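Posted by Amos Bellamy in September

Six weeks with the picking cell

The cell at Hunlow takes mixed small goods from one grey bin and puts them in the one behind it. Flusinix supplied the arm and the software. Before it came, returns were sorted by hand at 2 benches, and my job was to keep the benches fed.

My job now is exceptions. When the gripper fails on an item it tries again, then flags it, and I clear the flag from the screen or walk over. The target is 40 flags or fewer a shift. Clear packaging and soft items account for most of them – boxes and blocks rarely come up. 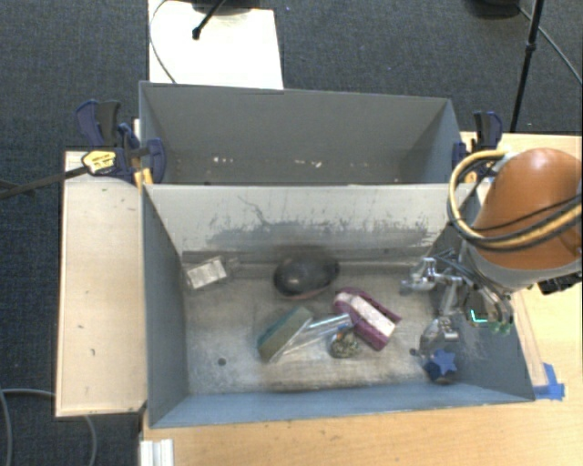 What has changed for the bench staff

Rochelle Dvorak ran the second bench and now writes the item notes: which face to grip, how much force, when to give up. She is better at it than the supplier's engineer, having handled the stock for years. The notes are not in her job description or her pay grade. I have raised this with Mahmoud in operations and am waiting for an answer.

The work is lighter on the wrists and harder on the attention. Watching for a flag for 30 minutes at a stretch is worse than sorting for 30 minutes. We have asked to swap posts more often.

Still open: who may stop the arm during a shift, and whether flags count towards anyone's appraisal – they should not.

Last updated: September, 6 pm

Contact | © Amos Bellamy | Back to top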